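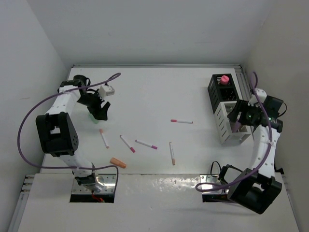 White tabletop, grey walls on three sides, purple cables.

Flustirwood cottage: August safety walk-through, with my comments

I do this list once a year before the spring guests start arriving, and I've typed it up because a few of you with holiday places asked for a copy (you're welcome to it, spelling mistakes and all). It takes me a morning with a cuppa in the middle. OK means I looked and was happy, FIX means it went on the list, and SPARKY means I kept my hands in my pockets and rang the electrician.

POWER AND CORDS

Safety switches trip on the test button – OK
Both of them went with a good solid clunk. Remember the clocks will need resetting afterwards, I forgot last year and the oven flashed at a family of five all weekend.

Power boards off the floor and not daisy-chained – FIX
Found one board plugged into another behind the telly again! I've bought a single longer one and cable-tied it to the back of the cabinet.

Cords not pinched, frayed or under rugs – FIX
The bedside lamp in the back room had its cord squashed behind the bed leg. The cord itself looked sound but I've replaced the lamp anyway, it was ugly.

Power points tight on the wall, no scorch marks – SPARKY
The one beside the laundry trough wobbles. It's taped over until he can get out here.

Cords kept clear of walkways – OK
If you run a desk or a hobby bench at your place, do that room as well. I skip mine every year and then trip over something in September.

HEATING

Grunero heater, filter cleaned – OK
Enough fluff in there to knit a jumper. Ten minutes with the vacuum and an old toothbrush.

Guard fitted to the wood heater – OK
Fitted and clipped to the wall both sides. Give it a proper shove when you check, because a toddler will.

Flue swept – FIX
Booked in. I used to do it myself with the brushes and I don't miss it one bit.

Ash bucket is metal and has a lid – OK
Lives outside on the pavers, well away from the woodpile. Guests have put hot ash in the wheelie bin before, so I've made the sign bigger.

Clear space in front of the heater – OK
The armchair had crept forward again. I've put two little felt dots on the floor so the cleaner knows where it goes back to.

SMOKE ALARMS AND FIRE GEAR

Alarms tested in every bedroom and the hall – OK
All interconnected, all horribly loud. Warn your neighbours if they're close (mine are sheep).

Date on the back of each alarm – FIX
The hall one is due for replacement next year so it may as well go now while I've got the ladder out.

Fire blanket within reach but not above the cooktop – OK
Moved it last year to beside the back door. Much better spot.

Extinguisher tag current and needle in the green – OK

Exit doors open from inside without a key – FIX
Back deadlock was stiff. A puff of graphite helped but I'm still going to change it, I wouldn't want anybody fighting with that in the dark.

STEPS, DECK AND OUTSIDE

All 23 steps down to the creek – FIX
Three treads are spongy. I poke every one with a screwdriver, which looks silly but works. Rope across the top until they're done.

Handrail solid – OK
Leaned my full weight on it the whole way down. Still here!

Deck boards and screws – FIX
Lots of screws had popped. Wear shoes, I learned that one the usual way.

Outside lights – OK
The sensor at the carport is a bit keen and comes on for possums, but I'd sooner that than the other thing.

Gutters clear – OK
Over 41 handfuls of gum leaves, and yes I did start counting, it was a long gutter and I was bored.

Tank lid locked – OK
Padlock oiled. Child-sized gaps around the strainer: none.

Driveway and turning circle – FIX
Branches are hanging low past the Emar gate, and a fire truck would need that room. Chainsaw job, and for that one I bring in somebody with the ticket.

KITCHEN AND BATHROOM

Hot water not scalding at the bathroom tap – OK

Gas bottle dated, hose soapy-water tested – OK
No bubbles. Use a sponge and plenty of detergent.

Non-slip mat in the shower – FIX
Mouldy. Bin. New one's on the shopping list.

Knives and cleaning products up high – OK
Dishwasher tablets had migrated to under the sink. They're back on the top shelf – check that one between guests too.

First aid kit – FIX
Out of bandaids, as ever, and the saline had expired.

COSTS SO FAR

Flue, treads, lock, alarm and bits came to $773, and the sparky isn't in that yet. The year I redid the deck rail it was $1340, so I'm not complaining much.

Still to do: ring about the treads, pick up the shower mat, print the ash sign.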